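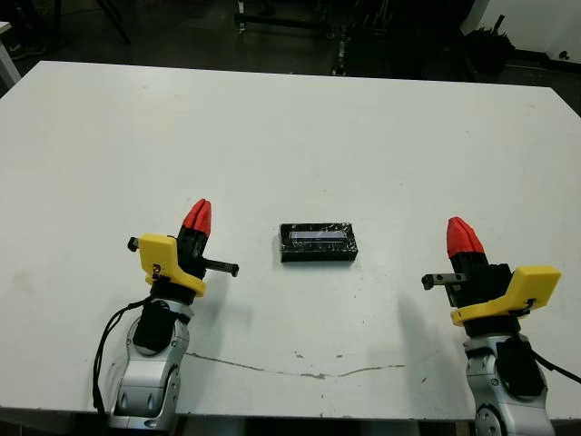
Dendilar is looking for a part-time records assistant to help move its local history collection to new storage in Pliststead. The collection holds letters, shop ledgers, glass slides and small personal items given by families in the town since the 1950s. Much of it has never been listed properly. You would take one item at a time to a large white table, check it against the old card index and write a new entry. A small black box with scuffs or specks on its faces needs those marks noted in its entry, along with its shape and whatever is on the lid. There are 1,074 entries in the card index and some 205 items with no card at all.

The post is for 16 hours a week, from May, for nine months. Hours can be spread over three or four days, but must include Wednesday, when new material is brought over from the old store in Gemik.

What you will do

Write clear, short entries in the Noh catalogue system (training given)
Number and pack items
Answer simple enquiries by email and phone
Keep the store register up to date

What we ask for

Neat, accurate written English
Care in handling old and fragile things
Basic computer skills
Able to lift boxes of up to 10 kg

Experience in a museum, library or office would be useful but is not required. A driving licence is not needed. The store is a short walk from Pliststead bus station and has step-free access. There is no parking on site.

To apply, send a CV and a letter of no more than one page to Songül Taşdemir, Collections Manager, Dendilar, 121 Gemik Road, Pliststead. Please give the names of two referees and say which days you could work. Interviews will be held at the store and include a short cataloguing exercise. Travel costs to interview can be claimed on the day with a receipt.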